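Subject: Re: One plate per table for small supplies
To: Kultano workroom list
Date: 19th June

A member wrote:

> Proposal for the shared tables at Kultano: each table gets one shallow plate
> for the small stuff (glue stick, tape, marker, scissors) and the drawer
> organizers go. Drilholm did it in March and they say it cut the time spent
> looking for things. Any objections?

Not an objection exactly, but I'm not sold. I've read the Drilholm write-up and I can't find where they measured anything. People were asked if they felt tidier. I feel tidier when I've bought a new bin, and it lasts a week.

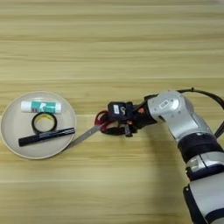
My main trouble is with scissors. Everything else on the list is short and will stay where you put it. A glue stick, a tape roll and a marker fit on the plate with no fuss, while the red-handled scissors are out on the wood beside it, blades toward the rim. So is that their place, or have they just not been put away? The proposal doesn't say. If the answer is "near the plate," then we've reinvented the table.

I'd also like to hear what happens when someone needs the plate for beads. We own 74 organizer trays already, paid for, and I don't see why they should go to the thrift store on the strength of one write-up.
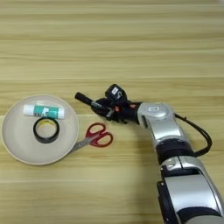 What I'd accept

Try it on 2 tables, leave the other tables as they are, and keep the drawers. Scissors get a rule in writing, on the plate or in a drawer, and I don't much care which. Markers go back with their caps on. Please no labels from Dafis this time, we are still scraping off the last ones.
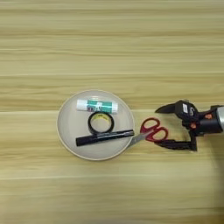 Flalton replied off-list that a plate at least shows you what's missing, and that a drawer can hide an absent tape roll for a month. Fair enough. I'd still want to see that happen in our room, with our people, who have lost 40 glue sticks since the move.
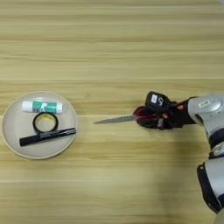

And if the trial goes ahead, could whoever runs it write down more than "it went well"? A note at the end of each session of what was left off the plate would do me. I'll read it, and I'll change my mind if there's a reason to.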